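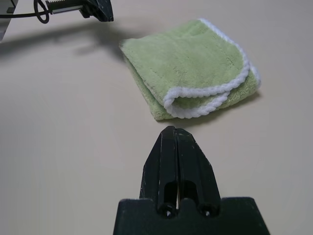
Roneck pool is open again, and I've already been in! The gates went back on their hinges this morning, 2022-11-26, after a whole season shut, and I was in the queue with my goggles on my head and my bag over my shoulder like I was 12 years old and it was the first day of the holidays. There isn't much you need to bring. Bathers, coins for the kiosk, something to dry off with. A soft green towel with a chunky white braided border, folded up so it fits in the top of a bag, will do the job nicely, and the fluffier the pile the better, as the wind still comes straight off the paddocks on the change room side. They've done a lot in there but they haven't moved the wind.

For anybody who's new in town (hello, and welcome), the pool shut early last season when the plant room packed it in. First it was the filters, then the pipe work under the shallow end, and by the time the council had somebody look at it properly the word "replacement" was being used in every second sentence. I wrote a couple of grumpy pieces on this page at the time and I stand by most of what I said in them. I do take back the bit about the car park.

The work was done by Fimau, the building mob from over the river, and they started in September, when it was still cold enough that the blokes on site were wearing beanies to smoko. They dug up the old pipes, put new ones in, relined the main pool and rebuilt the wall between the toddler pool and the grass. The water was let in a fortnight ago and I'll admit I drove past more than once to have a look through the fence. So did half the street, going by the number of cars doing very slow laps of the block.

Montserrat Quintana is the new manager, and she was on the gate herself today taking money, handing out wristbands and telling kids to walk. I got a few minutes with her between rushes. She's come to us from a much bigger indoor centre and reckons she's never going back under a roof.

"I keep getting asked if I'm nervous," she told me. "I was nervous last week, when the chlorine delivery went to the wrong town. Today I'm just hot and I want a paddle pop."

She also told me to put in the paper that the deep end is deep, please, and that the little ones need a grown-up in the water with them and not one on the grass looking at a phone. So I've put it in.

Now, the prices, which is what most of you have been ringing me about. It's $2 for kids and pensioners. Adults are a bit more, and it's up on the sign at the gate along with the family rate, and I didn't write it down because there was a line behind me. A season pass is $122 and covers you right through until the end of the season, early morning laps included. I did the sums in my head while I was floating and I'd need to swim a fair bit to get my money's worth, but I bought one anyway. I've bought one every year since I moved here and I've lost the card every year too. They now look you up by name, so I've got a better chance.

Opening hours are the thing that's changed the most. Early laps have come back on weekday mornings, which we haven't had in ages, and the pool now stays open later when school's out. There's a gap in the middle of the day during term when the schools have it for lessons. If you turn up in the gap you'll be sent home, and I know this will happen to me, so I'm telling you as much as I'm telling myself. The full timetable's on the board next to the kiosk window and they've got a stack of printed ones on the counter.

And the kiosk! Shojaei's, from the main street, has taken it over for the summer. If you've ever had their spinach rolls you'll know why the line was as long as it was. They've kept the hot chips (I asked first thing) and the mixed lollies, and they've added a proper coffee machine and a lamb and salad wrap that I ate on the grass with sauce running down to my elbow. The old pie warmer is gone. I heard some sadness about this in the queue, mostly from people who I suspect had never eaten one of the pies. You can pay by card now, although the reader dropped out for a while late in the morning and everybody was scratching around for coins, so take a few with you.

The change rooms are where I thought there'd be complaints, and there are a few. They've been painted and there are new benches and the showers have got some grunt in them at last, but the hooks have been put up very high. I'm not tall. I had to stand on the bench to get my bag down, and the woman next to me had hung hers off the door handle and given up. I mentioned it to Montserrat and she wrote it on the back of her hand in biro, so we'll see. The family room's a good size and you can get a pram in without taking the skin off your knuckles.

There's a ramp into the main pool as well, with a rail on both sides, and that got used within minutes of opening. I watched one of my old neighbours go down it on his walking frame, hand the frame back up to his daughter, and push off on his back with a look on his face I won't forget in a hurry. He used to do laps there every morning. He told me afterwards the water was "a bit fresh," and then he went back in.

On the water temperature, since I've raised it: it's fresh. The pool isn't heated and never has been, and it's only November. The first few seconds are rough. Go in all at once, is my advice, off the side and don't think about it. The toddler pool's much kinder and had plenty of adults sitting in it up to their middles, pretending to look after somebody.

What it all cost is a longer story and I'll have another go at it when the council papers come out. What I can tell you is that the town's own appeal, the one with the jars on the shop counters, finished up at $1570, and that money has gone on shade over the grass near the toddler pool. The sail's up and it's a good one. By lunch there wasn't a bit of ground under it you could've put a thong down on. There's talk of a second one over at the deep end, where at the moment you've got one gum tree and everyone's fighting over it.

A few odds and ends while I've got you. The swimming club is starting up again and wants juniors, any standard, so long as they can get themselves 20 metres without touching the bottom. Names go on the sheet at the gate. Aqua aerobics is coming back in the new year if they can find an instructor, and Montserrat says to see her if you've got the ticket and can put up with the music. Parking on Fituvska Road is still two-way and still a nightmare, and the nature strip outside the units isn't a car park no matter what the ute in front of you has done. Lost property's already got goggles in it, one sandal, and a set of house keys on a footy key ring, so if you're standing on your verandah reading this on your phone, that's where they are.

Bikes can go in the new racks inside the fence. Dogs can't come in at all, and there was one very unhappy kelpie at the gate who'd obviously been told otherwise.

I stayed a lot longer than I meant to. I did my laps (badly), had my wrap, had a lie down, got in again, talked to everybody I've ever met, and came home with pink shoulders even though I'd been nagging other people about sunscreen all day. My hair's still full of chlorine and I'm typing this at the kitchen table with the fan on.

The pool's open again tomorrow from nine, weather permitting, and they'll put a note up on the gate if there's thunder about. If you've got questions about passes or lessons, ask at the gate or ring the pool in office hours. Please don't ring me. I'll be in the water.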